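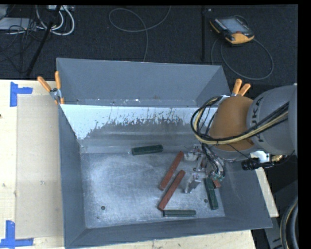
Grey metal bin on the table, white coating peeling off inside

Re: [finishing] primer letting go on bare metal

Gunhild, quick one before work, sorry for the fragments.

Gunhild Eskildsen wrote:
> I have done the inside of my planter liners twice now with the Joson
> white and both times it came off in strips after one winter. Outside
> faces are fine. Same can, same brush, same afternoon. I wiped
> everything down with white spirit first. Is it the paint or is it me?
> Also does anyone still use the Skevau etch stuff or has everybody
> moved on?

Neither, I'd guess. It's the metal. If the liners are galvanized then an oil based paint goes on lovely and looks great for a few months, then the zinc reacts with the oil underneath and makes a sort of soap. Paint has nothing to hold on to. Comes off in sheets. Read the small print on your can, if it says alkyd anywhere then there's your answer.

Outside faces lasting longer makes sense to me. They dry out. Inside you've got wet soil up against it for months.

What I do now:

Hot water and dish soap, scrub, rinse. Then a wipe with ammonia cleaner, rinse again. White spirit on its own leaves a film, I stopped using it for this years ago.

Scuff with a gray pad. Not 60 grit!! did that once and went straight thru the zinc on the corners, rust by April.

Skevau etch, one thin coat. Yes still use it. They changed the can but it seems to be the same stuff. Check the label for zinc tho, some etch primers don't want to go on galv at all. If yours is one of those get a water based acrylic made for it, Furtado does one, bit runny but ok.

Leave it overnight. Then 3 thin topcoats of acrylic, not one fat one. I leave roughly 12 hours between, more if the shed is cold.

For the stuff already on there, anything loose has to go. Plastic scraper, then a stiff brush, then try tape on what's left. If the tape lifts it, it wasn't staying anyway. Don't feather over a bad edge, it'll just creep back under teh new coat. I've stripped whole panels over one lazy corner.

Someone on here swore by Braltix stripper back when we had the thread on feed troughs. Never tried it. Anyone?

Also are you growing anything edible in them? If so I'd skip paint on the soil side completely and drop in a plastic liner. Cheaper too.

Got to run, will dig out my old notes tonight, think they go back to 2000 or so when I did the gutters.

Flynn Fairweather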